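Household Textiles and Their Care
Handout 4: Bed linen, from fibre to cupboard

Reading time: 9 minutes

Tutor: Loretta Mercado
Lab sessions: Riaan Rampersad, Karam building, ground floor

Welcome back! Last session we got as far as yarn, and a few of you stayed behind to argue about twist, which made my afternoon. Today we go from yarn to cloth to the thing you put your head on every night. Bed linen is my favourite topic on the whole course. It is cloth that gets slept on, sweated on, washed hard and folded, week after week for years, and almost every decision made at the mill shows up in how it wears.

1. Why we still say "linen"

The word comes from flax, Linum in Latin. For centuries sheets in much of Europe were flax if you could afford it and hemp or coarse tow if you couldn't. A bride's chest of sheets was real wealth, marked in red cross stitch with initials and a number so that each pair could be used in turn. Cotton took over during the nineteenth century, once spinning and weaving by machine had brought the price down, but the old name stuck. So we have cotton linen, polyester linen, and a linen cupboard that may not have a thread of flax in it. In your written work please say "flax linen" when you mean the fibre.

2. Weave: percale and sateen

Two weaves cover most of what you will meet.

Percale is a plain weave, one over and one under, closely set. It feels crisp and a bit dry, and it creases. Because every thread is locked down by its neighbours it stands up well to rubbing.

Sateen floats the yarn over several threads before it goes under again. Those floats lie side by side and catch the light, so you get the sheen and that lovely slippery hand. The price is snagging. A float is a loose bit of yarn waiting for a toenail.

Try this with the swatches in your pack: fold each one, press the fold between finger and thumb, let go and watch. Then hold them up to the window. The Gornus swatch is percale and the Esilura is sateen, and I bet you'll have told them apart before you get to the window.
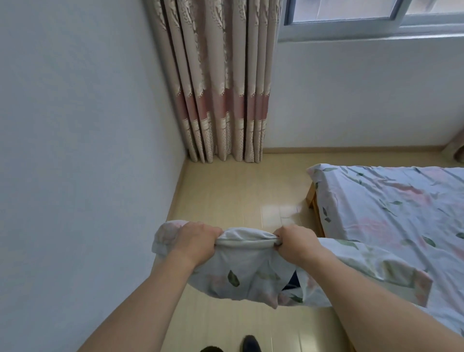 3. Thread count, and why you should be suspicious

Thread count is the number of warp threads plus the number of weft threads in a square inch. If a cloth has 106 warp and 94 weft, you write it down as 200. Simple enough!

The trouble starts with plied yarns. Twist two fine yarns together and some sellers will count them as two, so the figure on the packet doubles while the cloth stays just as it was. There is also a limit to how many single yarns you can pack into an inch before they have to be so fine that they wear through quickly. A good long-staple cotton at 200 will often outlast a poor one with a far grander number on the label.

What to look at as well as the count:
- staple length (longer fibres mean fewer loose ends and less pilling)
- whether the yarn is combed or only carded
- single or plied
- the finish, which can make a weak cloth feel wonderful until its third wash

That last one catches everybody out, me included. I once bought a set that felt like cream in the shop and like a tea towel by July.

4. Printed cloth

Prints on bedding are mostly either pigment or reactive. Pigment sits on the surface, held by a binder, and you can sometimes feel it as a slight stiffness where the colour is heavy. Reactive dye bonds with the cellulose itself, so the cloth stays soft and the colour holds far better in the wash. Turn a printed sample over and compare the back with the face, then rub both with a damp white cloth. Riaan will show you how to grade the staining in the lab. Do a dry rub as well, and write both down before you look at anyone else's results.

5. Washing

We use the 50/50 polyester cotton as our control in the wash tests, with pure cotton and flax beside it. The questions to ask of any cycle are how hot, how long, how much movement and what is in the water. Heat helps shift body oils, but it also sets protein stains such as blood, so those go into cold water first. Chlorine bleach weakens cellulose if you overdo it and can turn some resin finishes yellow. Fabric softener coats the fibres, which feels nice on a sheet and is a nuisance on anything meant to soak up water.

In the old wash-houses whites were boiled. Our hottest lab cycle is 90 degrees, and we run it only on plain white cotton. Keep the flax out of the tumble dryer, please. It goes brittle along the creases if it is dried right out, and it irons beautifully when it's still a little damp.
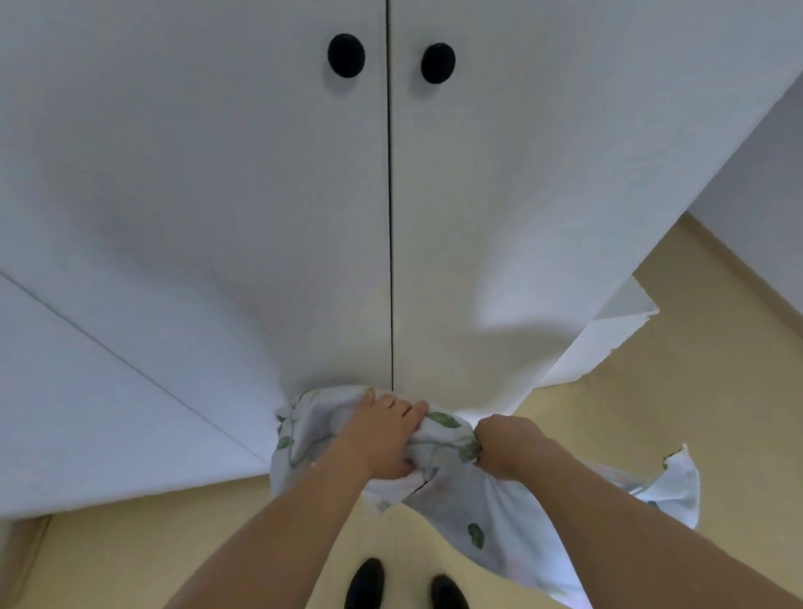
6. Storage

Starch and damp together are what silverfish and mildew like best, so linen going away for a long time should be unstarched and bone dry. Refold it along new lines now and then, especially flax, where an old crease will crack before the rest of the cloth shows any wear at all. Bare wood can give off acids that leave brown marks on whatever touches it, and museums line their shelves with acid-free tissue for that reason. At home an old clean sheet does a decent job. Avoid plastic bags for the long term.

Rotation matters too. Put the clean pair at the bottom of the pile and take from the top. Those numbered cross-stitch marks from section 1 were doing the same job!

7. For next time

Read the Wotero mill report, pages as marked, and bring one worn-out piece of bedding from home. Holes are very welcome. Look for where it has gone thin and be ready to say which set of threads gave way first, warp or weft. Label it with your name if you want it back.

Lab write-ups go to Riaan by October 27, 2023. Include your rub test grades even if they came out odd.

We use cookies to remember your settings and see which pages are read. Accept all | Manage choices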